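**Ticket 3948 — label printer at Jitthorpe prints every second label blank**

Opened by: Jovita Lozano
Assigned to: Sarmīte Rimkutė
Status: open, waiting for part

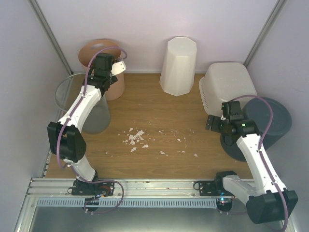 *Attachment 1: workspace, Jitthorpe. Bins at the sides and back, small white pieces on the floor between them.*

**6th August, opened by Jovita**

The label printer in the packing room (Bredo 400, the grey one near the door) started to give one good label and then one blank label. The blank one comes out at full length. I have turned it off and on again and changed the roll. Same result. We can still send parcels, but we waste half of the roll and people must check every label before they stick it.

**Sarmīte, first reply**

Thank you Jovita. Please tell me three things:

- Which labels are loaded now, the Jisen ones or the old ones from Kárason?
- Does the blank label also come if you print from the computer in the office?
- When you hold the feed button for a few seconds, what does it print on the test page?

**Jovita**

Jisen labels, we finished the Kárason ones last week. From the office computer it is the same. The test page says sensor mode "continuous", length 738, and below it a line with darkness and speed. I do not know if this is correct.

**Sarmīte**

It is not correct for this paper. Our labels have a gap between them, so the sensor mode should be "gap". In continuous mode the printer does not look for the gap, it only counts the length, and 738 is much longer than our label. I think the setting was lost when the printer was updated, but I can not prove this from the log.

Please do the following:

1. Open the cover and take the roll out.
2. Clean the small sensor window under the paper path with a dry cloth. No spray.
3. Put the roll back and close the cover until it clicks on both sides.
4. In the printer menu choose Media, then Gap, then Save.
5. Run calibration. It will push out a few blank labels, this is normal.

**Jovita**

Done. After calibration I printed ten labels and all were good. Thank you! I asked Sólveig to use it for the afternoon orders.

**Sólveig Arnardóttir**

I am sorry to reopen. It worked for nearly 2 hours and then the blank labels came back. The menu still says Gap, so the setting is not lost this time. One more thing I noticed: the blank label comes more often when the roll is almost full. With the old half roll from the cupboard I had none.

**Sarmīte**

This is useful, thank you. A full roll is heavier and pulls the paper a little to the side if the guide is loose. Then the sensor reads the edge of the label and misses the gap. Could somebody push the left guide gently with one finger and tell me if it moves?

**Sólveig**

It moves. It should not move I suppose. The right one is firm.

**Sarmīte**

Then the locking tab on the left guide is worn or broken. Bjartur Þórarinsdóttir has a spare printer of the same model in the main office, and I have asked if we can take the guide from there. If not, I will order a new one and the cost goes to the Jitthorpe centre.

Until then please use half rolls only. You can wind a full roll onto an empty core, but wind it tight and keep the labels facing the same way. Please do not fix the guide with tape — the glue goes soft when the printer is warm and it gets on the roller.

**Brynhildur Oddsson**

Small question from dispatch. Some parcels left this morning with the label printed slightly too low, and the last line of the postcode was cut. Is it the same fault, or should I open another ticket?

**Sarmīte**

Same fault, no new ticket needed. Please send me the order numbers so I can check which ones must be printed again.

**Brynhildur**

Sent by email. I kept the rest back on the shelf until they have new labels.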